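Objet : Re: [fours-table] Vitre de porte : traces persistantes et charnière

Le 27 décembre 2021, Bailly a écrit :
> Bonjour,
> Petit four de table à façade blanche, porte abattante. La vitre
> intérieure garde un voile et des points sombres malgré le
> dégraissant. Faut-il démonter la porte ? Et peut-on laisser la
> grille en place pendant le nettoyage ?
> Bailly

Bonjour,

Pas de démontage pour un simple voile. Porte ouverte à plat, four débranché et froid, la vitre se travaille très bien en place, à condition de ne pas appuyer sur le bord libre : tout l'effort passe alors dans les charnières.
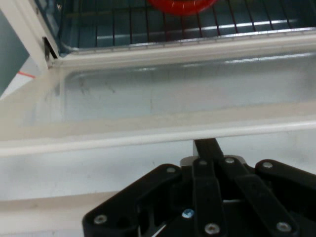

Wing-yan Wu, atelier Brindel, Estemside

Même configuration sur ce modèle : vitre gris pâle dans un cadre blanc, salissures légères, quelques petits points foncés. Procédure que j'applique :

1. Retirer la grille et ce qui se trouve dessus. Elle se lave à part.
2. Aspirer les miettes le long du rebord inférieur de la cavité, côté porte.
3. Bicarbonate, 100 g pour 12 cl d'eau, étalé sur la vitre seule. Laisser agir 20 minutes.
4. Racler les points résistants avec une spatule en plastique. Pas de lame, pas d'éponge métallique.
5. Rincer avec un chiffon essoré, deux passages, puis sécher.

Ne pas laisser couler la pâte vers la petite fente sombre en bas du montant gauche. Je la prends pour le passage de la charnière ou le logement du loquet, à vérifier sur la notice. Un coton-tige sec suffit à cet endroit.

Pour le cadre blanc, eau savonneuse uniquement. Le dégraissant Burstead que j'utilisais jusqu'en avril a fini par jaunir la traverse basse d'une autre porte ; je le réserve à la grille, dilué à 20 ml par litre (soit 20 pour 1000), avec rinçage complet.

Si le voile persiste après deux cycles, il est peut-être sur la face interne d'un double vitrage. Dans ce cas seulement, la question du démontage se pose. Bailly, pouvez-vous indiquer si votre porte comporte une ou deux vitres, et si des vis sont accessibles sur la tranche ?

Cordialement,
W. Wu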